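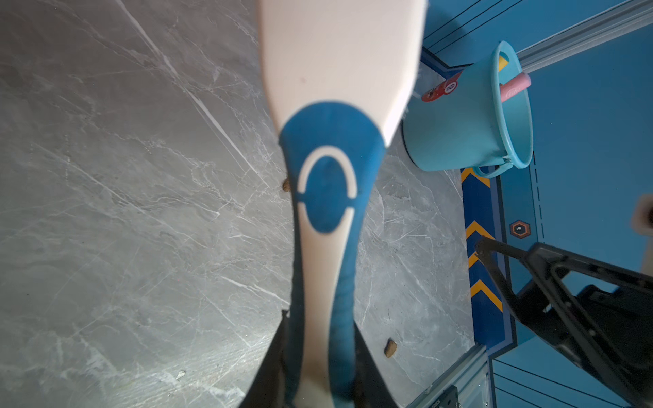 Search the notebook Enter keyword Go

Mon 24 May

Sourdough crackers again, or as the sheet on the wall insists on calling it, the Hemmin rye trial. I got in early to mix before the ovens were wanted for the bread, and I'm writing this up while the second tray bakes, so forgive the crumbs (and the handwriting, whoever ends up typing this).

Where I'd left things: the crackers taste great on the day and go leathery by the weekend. Nattawut thinks it's the seeds. He toasted a batch of flax for me and left it in a tub with "TRY ME FIRST" on the lid, so I did! More on that below. My own bet was thickness, and I'm sticking with it until somebody takes it away from me.

Dough as before. Discard from the Gondbridge starter, rye, a bit of the white, olive oil, salt. I cut the water by 4 grams per 100 of flour because last time it stuck to everything, including my watch. Much nicer to handle. It still wants a rest before rolling and I still never give it long enough — 30 minutes today with a towel over it, and it sprang back like a rubber band for the first few passes. After another cup of coffee it had given up fighting. Next time coffee first.

Rolled half to the usual setting and half one notch thinner. The thin one tore at the corner where I'd been heavy with the seeds, so I patched it and carried on. I docked both with the fork. The spiky roller is somewhere, I know it is, I saw it when we cleared the shelf over the sink, but I was not going to go hunting with flour up to my elbows.

Bake one: thin sheet, middle rack, hot and quick. Edges dark before the center had any color at all. I pulled the outside ring off, put the rest back, and ate the dark ones standing up. They're good if you like them nearly burnt, and I do, but we can't put them in a bag with the Jamura label on it and charge money.

Bake two: thick sheet, oven turned down, longer. Very even. Lovely smell. Then I snapped one in half when it had cooled and it bent a little first, and there's my leathery cracker, three days ahead of schedule.

So then I did what I should've done back in August when this all started, and dried them. Oven down to 80 Celsius, door propped with a wooden spoon, both batches on racks for 44 minutes (I meant to do 40 and got talking). What a difference! The thick ones now snap clean and the thin ones practically shatter. I stood there breaking crackers for much longer than the test required.

About the flax. Toasted tastes better, no question, sort of popcorny, and I'd keep it for that reason alone. I can't say it did anything for the texture yet, because all of today's dough had it in. Yes, I know. I should have kept back a plain piece and I remembered that exactly as the second sheet went in. Nattawut, if you're reading, you get half a point.

Salt: a little low on top. The coarse stuff rolls off when you move the tray. Either brush with a bit of water first or go to the finer one. I tried the brush on a few scraps and it held fine, though they browned in spots.

Packed some of each kind in the paper bags and some in the tins, labeled thin/thick, dried/not dried. The undried ones are only the handful I'd set aside from bake two before I had my bright idea. They're on the shelf by the window. PLEASE don't eat them before Friday, I need them to go stale in peace. The broken ones in the blue bowl are fair game.

Things I want next round: a plain dough with no seeds, same thickness, same drying, so we can settle the flax business. A longer rest. Maybe caraway, which I love and everyone else here puts up with. Also someone should look at the top element on the Ikness oven, the back left corner ran hotter than the rest all morning and I was turning trays like a maniac.

Second tray just came out while I was writing that. Good color, slightly bubbled on one side. Going on the rack now, then dishes, then I'm giving the bench back to the bread people, who have been very patient — almost silent, even, and they're never silent.

Recent entries
Gondbridge starter, feeding notes
Rye trial, first bake
Bag seals and the paper bag problem
Oat biscuits, too sweet
Cleaning the dough sheeter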